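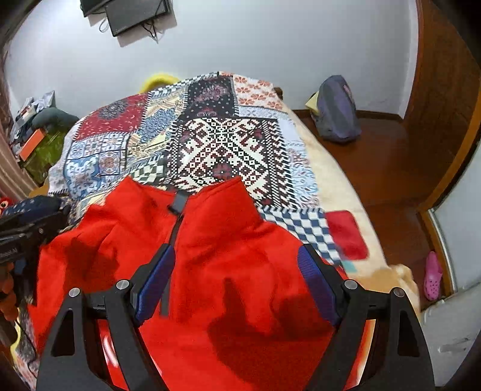 Bedroom Textiles, Wivmont House — Gallery

Notes on the soft goods kept in the upstairs bedroom, compiled by Zakhar Sydorenko. The room is used as a guest room most of the year and as a sorting room when the winter clothing comes out. Entries are listed by item. Sizes and care codes are in the house inventory and are not repeated on this page.

Last revised 7 November 2024.

Red fleece with zipper
Bright red, soft pile, black center zipper with a black pull. Folding method: close the zipper, lay the garment face down, bring the sleeves across the back, then fold twice from the hem. Fleece does not hold a crease, so a folded stack should be kept low. Wash cold, inside out, no softener.

Patchwork bedspread
Rectangular panels in mixed prints. The dark red panels carry floral medallions; the cream ones have small orange flowers. Blue-and-white tile patterns and black-and-white checkerboard sections are set among them. Air flat. Seams between panels are to be checked every June, when the bedding is changed over.

Cross-stitch diamond panel
The most prominent panel on the bed. Black, white and dark red, geometric. Valtteri Seppälä lists it as the reference panel when the spread is put back on after washing: center it first, then pull the sides even.

Solid red square
A plain patch next to a blue-and-white checkered panel. Useful for checking color loss, as there is no print to hide it. Compare against the swatch card in daylight.

Cream fleecy area
Right side of the bed, running down toward the floor. It picks up lint from anything dark. Brush in one direction only, with the soft brush from the Prillell set.

Bed and wall
Dark wooden bedpost, plain white wall. A yellow item stays at the wall end and is inventoried separately. The spread should be drawn up to it but not over it.

Floor
Brown wood, polished. Sorting is done on the bed — piles placed on the floor collect dust along the hems. Dry mop before bringing out stored clothing.

Storage
Winter fleece goes into Soylu bags, 3 garments to a bag, with the label facing out. Spare bedding is kept in the hall closet on the second shelf. Allow 10 days of airing before anything is bagged for the season.

Corrections to the item list go to Valtteri Seppälä.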